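Letter blocks, sorting and spares

The set is kept for spelling short words on the white table. A word is written by hand in capitals, the card goes at the back edge, and the matching blocks come out. I have been rewriting the storage notes for it since October, and this is the version I intend to keep.

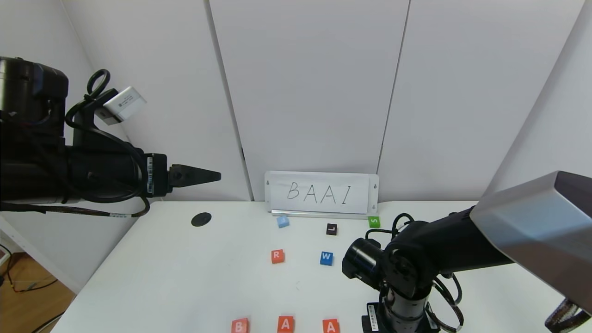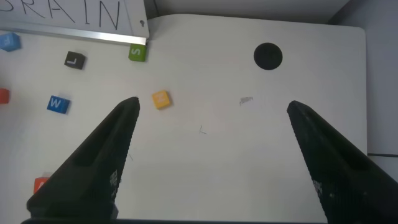 Letter blocks on the white tabletop, with a handwritten word at the back in both.

The first decision was how many of each letter to own. The original box from Kiststead had 40 blocks, which sounds like plenty until a word needs three of the same vowel. Most boxed sets follow the alphabet and add a few extra vowels. Short words do not follow the alphabet. I ended up buying a second box and pulling letters from it as they were needed, and the total now stands at 106, including duplicates I will probably never use. Q is overrepresented.

Sorting by color was a mistake. Color is what you see first, so it is tempting, but color says nothing about the letter, and two blocks of the same color can be at opposite ends of the alphabet. I sorted that way for a month and spent most of it tipping out the orange-red tray. Sorting is now alphabetical, in shallow drawers, with vowels in a separate drawer at the front. Bastien Rey suggested putting R, S, T, L and N in with the vowels. I tried it and kept it.

Drawer depth matters more than drawer width. At 2 layers deep the bottom layer never gets used and the top one gets all the wear. One layer, letter side up, is enough. The divider strips are cut from cardboard and need replacing now and then.

Cards: thick stock, black marker, capitals only. Thin stock curls. I write the word large enough to read from a standing position and leave a margin on the left, which I still forget on longer words. Pen goes on the card before the card goes on the table. Marker on a white top comes off with alcohol if it is caught early – ballpoint mostly does not.

Fabrice Carré has asked for the drawer plan. It is a plain grid, 4 drawers high, and I will put the measurements up once I have redone the bottom one, where the runner sticks. Lowercase blocks are a separate problem and are still in a bag.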